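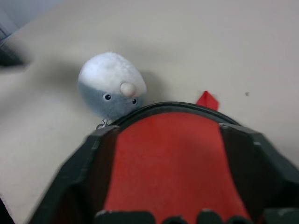 I'm not convinced by the plan to hang a keyring toy on every club bat case so people know whose is whose. Half the Viladstead lot have one on their bags already, and they come off. The little round one with white fluff on top and blue-grey underneath is sweet enough, and it does have a proper metal clip, but I can't see where you'd fix it on a bat case. A strip of tape with a name would do.

Aurelia Căpraru wrote:
> Could we agree on the cases before February? I'd like the red and
> black sort with the clear flap, so you can see the bat's in there.
> Kahraman has them, order no. 3377. I'd get 2 to start with.

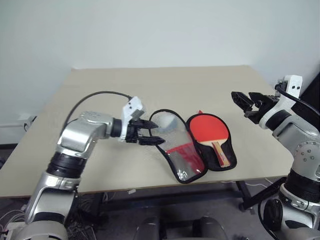
Clear flaps sound clever until they crease. I had one from Jirholm that went cloudy in a season, and after that I was opening it to check anyway — so what was the flap for? I'd also want to know the bat goes in without a fight over the handle.
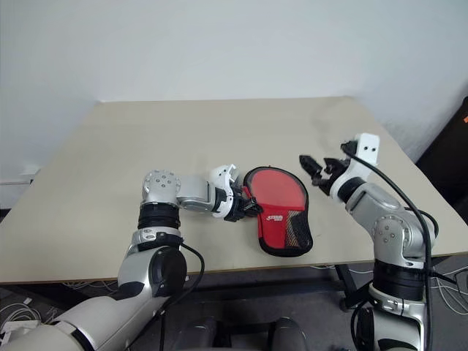 Mesh worries me more. My old Roltum snagged on everything in the cupboard. Has anyone used one of these for a full winter? If so, speak up before we pay. Otherwise I'd buy one and wait.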